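스코브브리지 핸드트래킹 과제 키트 (Skovbridge H-15)
분류: 교육용 로봇 > 동아리·캡스톤 > 데이터 수집 키트

이 사이트는 장바구니 유지를 위해 쿠키를 사용합니다. [동의] [설정]

제품 개요
H-15는 고교 로봇 동아리와 대학 캡스톤 팀이 가사 동작의 1인칭 시연 데이터를 기록하고 정리하는 데 쓰는 교재 키트이다. 헤드셋과 로봇 팔은 포함되지 않으며, 보유 중인 스탠드얼론 VR 헤드셋에 기록 앱을 설치하여 사용한다. 기록된 손 관절 궤적은 플루크덴(Flukden) 시뮬레이터에서 바로 재생할 수 있다.

구성품
- 기록 앱 라이선스 1년(팀당 헤드셋 2대)
- 과제 카드 15장(욕실, 주방, 세탁)
- 라벨링 양식 및 채점표
- 교사용 지침서 102쪽

과제 카드
카드마다 시작 자세, 종료 조건, 허용 시간, 실패로 기록할 항목이 적혀 있다. 수록 과제는 강체 도구 조작과 변형 물체 조작으로 나뉜다. 난이도는 변형 물체 쪽이 높다. 천은 형상이 매번 달라지고, 양손이 서로를 가리는 구간에서 손가락 관절 추정값이 흔들린다. 세면대 위에서 작은 직물을 양손으로 다루는 과제는 파지점 두 곳을 별도 라벨로 남긴다.

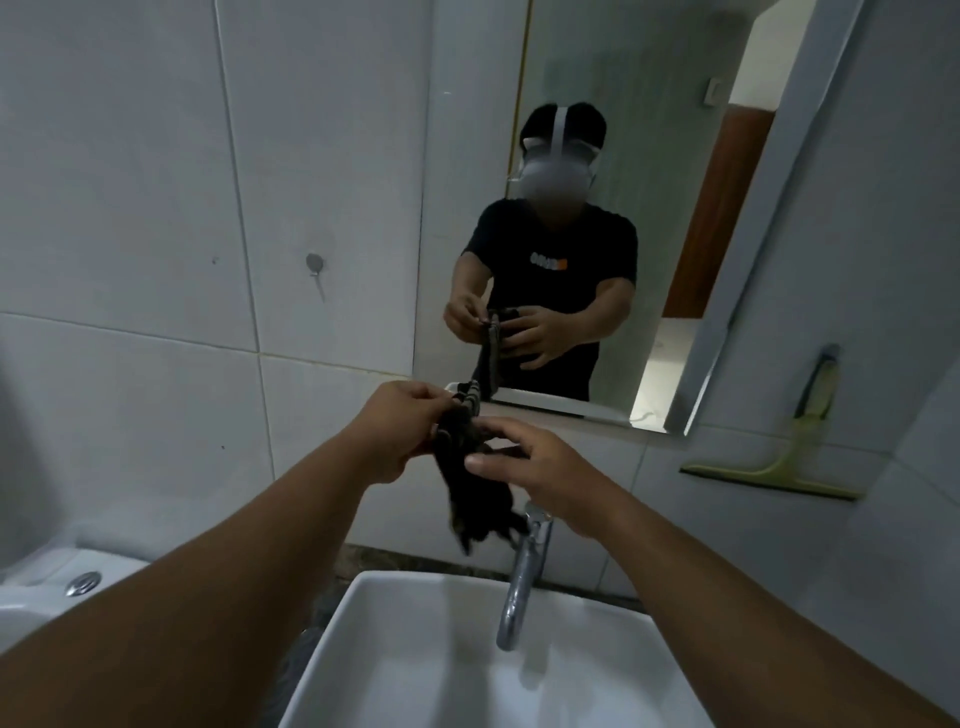 기록 절차
1. 헤드셋을 착용하고 앱에서 손 보정을 실행한다.
2. 과제 카드 번호를 입력한다.
3. 양손을 가슴 높이에 두고 2초간 정지한 뒤 시작한다.
4. 종료 자세에서 다시 2초간 정지한다.
5. 실패한 시도도 삭제하지 않고 실패 코드를 붙여 저장한다.

거울이 있는 공간
거울에 비친 손은 실제 손과 함께 검출될 수 있다. 앱의 '반사 영역 제외' 기능에서 거울의 네 모서리를 지정하면 그 안쪽의 검출 결과는 후보에서 빠진다. 단, 손이 거울 면에 가까워지면 실제 손까지 제외될 수 있으므로, 거울 닦기 과제에서는 제외 기능 대신 깊이 필터를 사용한다. 스퀴지 과제의 라벨은 접촉, 이동, 이탈의 세 구간이며, 도구를 쥐지 않은 손의 위치도 함께 기록한다. 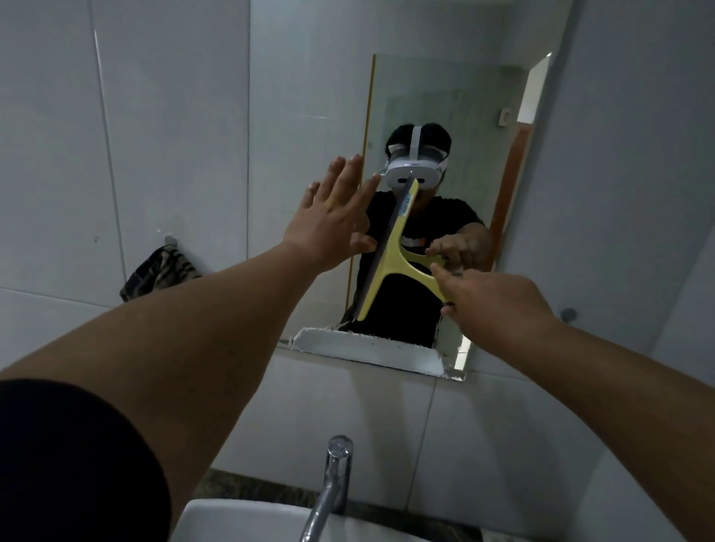

깊이 필터의 기본값은 팔 길이 보정값에서 자동 계산된다. 착용자가 바뀌면 보정을 다시 실행해야 하며, 이전 착용자의 값으로 기록한 파일은 채점 스크립트에서 경고로 표시된다. 경고 파일은 제출할 수 있으나 정확도 항목에서 감점된다.

사용 사례
애버내시(Abernathy) 고등학교 로봇 동아리는 한 학기 동안 시연 1231건을 기록하였고, 이 가운데 659건을 학습용으로 선별하여 웨들(Weddale) 학생 조작 경진대회에 출품하였다. 지도교사 레세고 모코에나는 선별 기준으로 종료 자세의 정지 여부와 파지 라벨 누락 여부를 적용하였다. 탈락분 대부분은 종료 정지 구간이 짧은 파일이었다. 이후 지침서 개정판에 해당 점검 항목이 추가되었다.

사양
저장 형식: CSV(관절), MP4(영상)
기록 주기: 30Hz
필요 여유 공간: 헤드셋 내부 저장소 8GB
PC 연결: USB-C 또는 동일 무선망
지원 언어: 한국어, 영어

주의 사항
헤드셋에 물이나 세정액이 튀지 않도록 한다. 욕실 과제는 바닥의 물기를 제거한 뒤 2인 1조로 진행하고, 보조자는 착용자의 발 주변을 확인한다. 얼굴이 거울에 비친 영상은 제출 전에 앱의 흐림 처리를 적용한다.

주문
학교 및 동아리 단위 견적은 문의 양식으로 접수한다. 다음 출고분은 2월에 발송되며, 과제 카드 단품은 키트 등록 번호가 있어야 주문할 수 있다.

© Skovbridge 교육기기 | 이용약관 | 문의 | 맨 위로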